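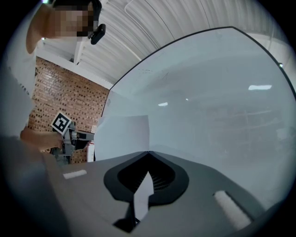
How to clean a clear acrylic panel without scratching it

By Sumathi Thampi

Acrylic is lighter than glass and does not break so easily, but its surface is soft. Most of the scratches I see were made during cleaning, with a dry cloth and a little dust. With the method below, one big panel takes me 40 minutes, and I do it 2 times in a year. In August I do it early in the morning, before the room becomes warm.

What you need

A bucket of lukewarm water
A few drops of mild dish soap
Two soft microfiber cloths, washed without fabric softener
A soft brush or an air blower
Plastic polish, only if you already have fine scratches

Please do not use window cleaner with ammonia, alcohol, acetone or paper towels. Alcohol can make very small cracks in the plastic, and they can't be removed later.

Step 1. Remove the loose dust

Blow or brush the dust away from the top to the bottom. Do not press. Look carefully at the upper rim, where dust likes to stay.

Step 2. Wash

Put the first cloth in the soapy water and lay it on the panel full of water. Move it in straight lines, with almost no pressure. Rinse the cloth often. If you drop it on the floor, take another one - even one grain of sand is enough to leave a line.

Step 3. Rinse

Change the water and go over the panel again without soap. Soap that stays behind dries as gray stripes, and you will see them when light comes from the side.

Step 4. Dry

Press the second cloth lightly on the surface and lift it. Rubbing a dry panel gives it static electricity, and then the dust comes back the same evening.

Fine scratches

If your fingernail does not catch in the scratch, you can polish it. Put a small drop of polish on a clean cloth and make small circles, then wipe with a damp cloth. Try first in a corner. Deep scratches need wet sanding, and for this I wrote a separate page.

If stickers or tape left glue on the panel, warm soapy water on a cloth for ten minutes is usually enough. For old glue I use a little vegetable oil, then wash again from step 2.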